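## Setting Up the Tabletop

Before you bring out any of the blocks, take a little time over the table itself. The Hurkside sorting set is a forgiving thing, but a table that rocks or a finish that's still tacky from polish will spoil an otherwise lovely afternoon.

1. Wipe the top with a soft, barely damp cloth, going with the grain, and let it dry for 20 minutes. Small specks and old scratches in the wood do no harm, so please don't sand them.
2. Lay the square outline in black tape. Press each strip down from the middle outward – the corners like to lift if you start there.
3. Set the green cube down on bare wood, outside the square, with plenty of room on every side. 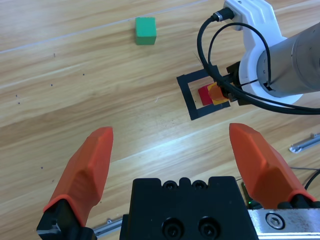 4. Step back and look at the whole table from where you'll be working. If the lamp throws a glare across the top, turn the lamp or move it a foot or so until the tape is easy to see.

**Note:** The outline doesn't need to sit perfectly straight with the table. A slight tilt is fine, and plenty of our Fellcombe customers prefer it that way.

**Caution:** Peel the tape off slowly, keeping it low and close to the table. On waxed or oiled tops, try a short piece in a corner first and leave it for roughly 3 hours before you lay the full square.

Spare tape is listed on page 19.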